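Darton Community Orchard and Hedgerow Project
Progress report to the Avgate Fund
4th December

Dear all at Avgate,

Thank you for your patience while I pulled this together. I had meant to send it before the planting began, but the ground was in such good condition after the rain that we got on with the digging and left the paperwork, and I hope you will forgive us when you read how much has gone in. This report covers the second half of the year, and it follows the headings you gave us last time, more or less, with a few wanderings.

Where we had got to

You will remember that when I last wrote we had cleared the lower strip beside the allotments and were still waiting on the lease for the upper field. The lease is now signed. It runs on the terms we described in the application, with the one change that the footpath along the northern edge has to be kept at its full width, so the hedge has been moved in a little on that side. We lose a sliver of growing space and gain a much pleasanter path, and the dog walkers, who were a bit wary of us to begin with, have been very decent about it ever since.

The upper field had not been mown for years and was in a worse state than I let on in the application. There were brambles along the whole of the eastern side, and under the brambles there turned out to be a good deal of old fencing wire, which had to come out by hand before we could let anybody loose with a machine. That took up nearly all of the late summer. I had put it down as a fortnight's work in the plan and I was quite wrong.

Trees and hedging

The orchard now has 34 fruit trees in the ground, all on half-standard rootstock, mostly apples with a few pears and plums and a single medlar which was a gift and which I have grown very fond of. They came bare-root from the Chmielewska nursery, who let us collect them in two trips so that nothing had to be heeled in for long. The trees are staked low, as they advised, with the tie a third of the way up the stem, and each one has a mulch of the chipped bramble and ash we cleared in the summer. I was worried about using our own chippings fresh, but they had been heaped long enough to go dark and crumbly, and we have kept them well back from the bark.

We did change a couple of the varieties from the list in the application. Two of the eating apples we had asked for were not to be had on the right rootstock this year, and we took later-keeping ones in their place. It does mean that we shall be picking further into the autumn once the trees are bearing, which suits the school better anyway, as it gives them a crop after the half-term break as well as before.

The hedge is further behind. We have planted the stretch along the lane, hawthorn and blackthorn for the most part, with hazel, dogwood and field maple mixed in, and it has been cut back hard to make it bush out. The return along the top of the field is marked with canes and will be done after the frosts, before the buds move. The plants are ordered and paid for.

Water

This was the part of the plan I was least sure of, and it has gone better than I feared. The two tanks are in at the top of the slope, fed from the roof of the old implement shed, and they were full by the end of October. The pipe down to the standpipe is buried deep enough to be out of the way of spades. We still have to fit a proper lid to the second tank, which at present has a sheet of ply and a paving slab on it, and the overflow wants taking further from the path as it makes a muddy patch just where people turn. Neither will cost very much and both are on the list for the new year.

I ought to mention the gutter too. The shed gutter was sound enough when we looked at it in the spring, but one bracket came away in the first proper gale and we had a length of it hanging down for a while. Wojciech Krajewska very kindly put it back up, replaced the other brackets while the ladder was out, and would take nothing for his time. The cost of the brackets appears under repairs.

People and sessions

We have held 7 open work mornings since the last report, and on top of those there have been the two pruning classes, one for beginners and one for people who already had trees of their own and wanted to know what they were doing wrong with them (I put myself firmly in that group). The second was so full that we had to split it in half and send one lot off for their tea early. Taken over the whole period, the sign-in book shows 154 visits. A good many of those are the same faces coming back, which I am very glad of, though I do know that the fund is also keen for us to reach people who have not gardened before, and I would say we are only part of the way there.

The Prullov estate is where we have done best on that score. We took a stall to their autumn fair with a press and several crates of windfalls, and let people crank out their own juice, and the queue went right round the bouncy castle. Several families from the fair have since come up to the field. The walk from the estate is a long one with a pushchair, and the bus drops you on the wrong side of the main road, so we have started sharing lifts from outside the shops on work mornings. It is all rather informal at the moment. If it grows we shall have to think properly about insurance, and I would welcome your advice.

Money

The detailed sheet is attached separately. In short, we are under on plants and over on clearance, and the two very nearly cancel each other out. The overspend on clearance is all skip hire and the disposal of the wire. The underspend on plants comes from the medlar, from a discount on the hedging, and from our having been given most of the stakes. We have not touched the money set aside for the shelter and I should like your agreement to carry it over, as the people we hoped would build it cannot start before the spring. The design is unchanged, an open-fronted lean-to against the shed with a bench along the back.

There is one small request besides. We budgeted for tree guards against rabbits, and have since found that we have deer as well – a neighbour has seen them at the top gate early in the morning. Taller guards for the outer row would be enough, I think, and the savings on plants would cover them, if you are happy for us to move the money across.

What comes next

Between now and the spring we mean to finish the hedge, sort out the tank lid and the overflow, and lay the path from the gate to the shed, using the stone that is already stacked there. The first formative pruning will be done while the trees are dormant, with the beginners' class helping. After that it is mostly weeding and watering and keeping the grass away from the young stems, and we have a rota for it which has more names on it than I dared hope for.

Somebody asked me at the last work morning when there would be apples, and I had to say not for a few years yet, and that any which do appear next summer will be coming off while they are small so that the trees can put their strength into growing. There was quite a lot of muttering at that. I have promised them a bit more of the pressing with other people's fruit in the meantime, and Chmielewska have offered us the use of their bigger press if we can fetch it and bring it back clean.

Do come and see us when the weather allows, and bring boots, as the gateway is very soft. If any of the figures in the sheet need explaining, I am at the shed most mornings and otherwise by telephone in the evening. With very warm thanks from everyone at Darton for your support this year.
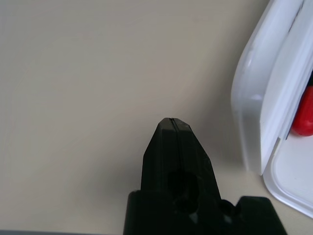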